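Demonstration collectors, Keltard project
Part-time, fixed term, Clirkwood site

We are looking for people to record everyday hand tasks at our Clirkwood site, starting in September. The recordings are used to train a system that learns to handle household things by copying how people do it. You don't need a technical background, and most of the present team had not done this sort of work before they joined.

The work

You will hold a gripper with a camera mounted on it and use it in place of your hand. A task card tells you what to do: put the spoons in the drawer, fold the cloth in half, take the lid off the tub and set it beside the tub. You do the task once, reset the table, and do it again with things in slightly different places. One task and its reset is called an episode. Most episodes are under a minute long.

The current set holds 3,209 accepted episodes. They cover 84 task cards, and the coverage is uneven. Pouring and stacking are in good shape. Cloth, bags and anything with a zip are short, so expect to spend a good part of your first weeks on those.

Some cards call for approach moves only, where you bring the open gripper down towards the table and lift away again. These are dull to record but they are needed, and they are shared out evenly across the shift.
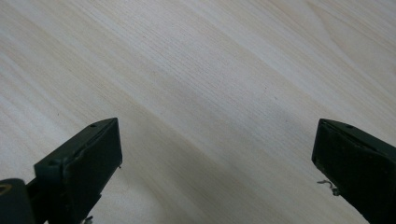 Pace matters more than speed. If you rush, the tracking drops out and the episode is rejected. If you stop and think halfway through a movement, the pause ends up in the data. New starters usually find their rhythm after a few shifts. Until then you will work next to someone who can watch your playback with you and tell you what to change.

Mistakes are kept in some cases. If you drop something and pick it up again cleanly, mark the episode "recovered" and carry on. If you knock things on to the floor, mark it "void" and reset.

Other duties

Laying out the table from the card at the start of each block. Wiping down the table and the finger pads between blocks. Checking your own playback and filling in the Sproģis log, which is a short form on a tablet. Reporting damaged props. Swapping and charging batteries.

Hours and pay

Shifts are four hours, 9 am to 1 pm or 2 pm to 6 pm, with a paid break in the middle. We need people for 18 hours a week on average, and you can say which half of the day suits you. The term is 14 weeks, with a chance of extension if the cloth tasks run on. Pay is by the hour and the rate is in the information pack. It is not tied to how many episodes you record. Training is paid at the same rate.

What we ask for

Steady hands and reasonable patience with repeated work. You must be able to stand or sit at a table for up to two hours at a stretch (table height can be changed). The gripper is light, but you will feel it in the forearm at first. Left-handed people are very welcome, as nearly all our episodes so far were recorded right-handed. You should be able to read the task cards in English and write a one-line note when something goes wrong.

Please leave rings, watches and loose bracelets in your locker. The camera picks up hands and sleeves at times, and you will be asked to sign a consent form for this before your first shift. Faces and voices are not recorded.

Getting here

The Clirkwood site is a short walk from the Disesside bus stop. There is a bike rack and limited parking at the rear. The collection room is on the ground floor with step-free access.

How to apply

Send a short note to Ffion Meredith, collection lead, saying which shifts you could do and whether you are left- or right-handed. A CV is optional. We will invite you in for a one-hour paid trial, where you will try three task cards and look at the playback afterwards.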